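Manual de preparação e operação – Demonstração com garra portátil
Secção 5: Dia aberto, estação de manipulação de tecido

Última atualização: janeiro

5.1 Âmbito

Esta secção descreve a montagem, a verificação e a condução da estação de tecido durante os dias abertos da Hallar. Aplica-se à garra portátil Okberg, em utilização manual. A demonstração com robôs humanoides é tratada na secção 6 e tem operador próprio.

Os visitantes podem segurar a garra apenas na fase prevista em 5.4. O operador da estação mantém-se ao alcance do botão de paragem durante toda a sessão.

5.2 Material necessário

- Garra portátil Okberg, com as almofadas de contacto de malha já montadas.
- Base de carregamento Marti.
- 5 panos de teste, lisos, sem botões nem fechos.
- Computador com o programa Lostero instalado.
- Fita de marcação para o pavimento.

NOTA: Não utilizar panos com fios soltos. Os fios prendem-se à malha e a remoção obriga a desmontar a almofada.

5.3 Montagem

1. Delimitar a zona da estação com fita. Deixar 2 m livres entre a fita e a zona dos robôs humanoides.
2. Passar os cabos junto à parede. Os cabos que atravessem zonas de circulação devem ser cobertos com calha.
3. Retirar a garra da base e confirmar no Lostero que a carga indicada é de 100 %. Abaixo desse valor, repor na base e aguardar.
4. Inspecionar as almofadas. A malha deve estar inteira em toda a face interior e o rebordo bem assente.
5. Limpar a carcaça com pano seco. Não aplicar álcool sobre a malha.
6. Abrir e fechar a garra em vazio cinco vezes. O curso deve ser contínuo e sem ruído.

CUIDADO: Manter os dedos fora do espaço entre as almofadas enquanto a garra estiver ligada, mesmo que o indicador esteja apagado.

5.4 Sequência de demonstração

1. No Lostero, selecionar o perfil "Tecido". O limite de abertura passa para o valor 590 do contador interno. Não alterar este valor durante a sessão.
2. Colocar um pano na mesa, sem o esticar.
3. Aproximar a garra na vertical, com a almofada centrada sobre o pano.
4. Fechar lentamente até o tecido ficar franzido entre as faces de malha. Uma preensão correta forma uma prega estreita e torcida ao longo do centro da almofada, com o tecido mais largo e solto acima dela. 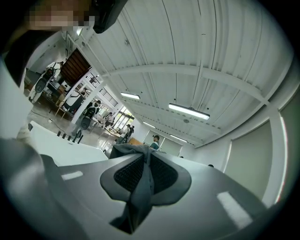 5. Levantar a garra e mantê-la parada enquanto o Lostero regista a preensão. O pano deve pender livremente, sem tocar na mesa.
6. Baixar, abrir e afastar a garra. Se o pano ficar preso à malha, desligar antes de o soltar à mão.
7. Entregar a garra ao visitante e repetir os passos 2 a 6 com acompanhamento. Um visitante de cada vez.

NOTA: Mangas largas devem ser arregaçadas antes do passo 7. O mesmo se aplica a pulseiras e a cordões de identificação.

5.5 Anomalias frequentes

O pano escorrega ao levantar: a prega está fora do centro. Abrir, reposicionar e repetir a partir do passo 3.

A garra não fecha por completo: verificar se há tecido dobrado junto ao rebordo da almofada. Se o espaço estiver livre, reiniciar o perfil no Lostero.

O registo não arranca: confirmar a ligação entre a garra e o computador. Não reiniciar o computador com a garra fechada.

Reflexos da iluminação do teto na carcaça não constituem defeito e não exigem a substituição da peça.

5.6 Encerramento

1. Abrir a garra, retirar o pano e desligar.
2. Repor na base Marti, com as almofadas viradas para cima.
3. Separar os panos danificados e anotar a substituição na folha da estação.
4. Exportar os registos do Lostero para a pasta da sessão.
5. Retirar a fita do pavimento apenas depois de a secção 6 estar também encerrada.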